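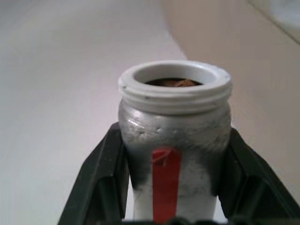

The proposal to close the branch library at Irnent and transfer its stock to the central building in Plolska deserves a fuller debate than it has so far received. The case for closure rests on a single table in the June report, which records 3,205 visits in the last year against 3,701 in the year before. The decline is real. The report does not mention that the branch lost its evening hours in the same period, nor that loans to children rose.

A public library should not be judged by the door counter alone. It lends books, but it also offers a warm room, a table and a printer to residents who have none at home. The council has stated that the 598 registered borrowers of Irnent will be served equally well by the central building. That building is 2 bus journeys away for most of them, and the second bus does not run after six in the evening.

It is accepted that money is short. The roof at Irnent needs repair, and the heating is old. Even so, the council has not published the cost of the repair beside the cost of moving and storing the books, and until it does so the saving remains a matter of belief.

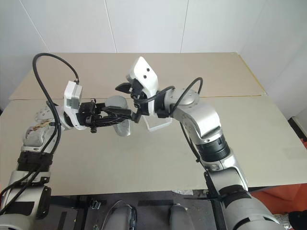
Apolline Perrin has replied to an earlier version of this essay that a small branch with short hours serves its readers badly, and that a weekly van calling at Irnent and Caron would reach more households for the same money. The point is a fair one. A van would be of real use to Caron, where there has never been a branch. It would not give a pupil somewhere to sit for an hour after school.

The council should restore the evening hours for one full year, publish both sets of costs, and take its decision after that.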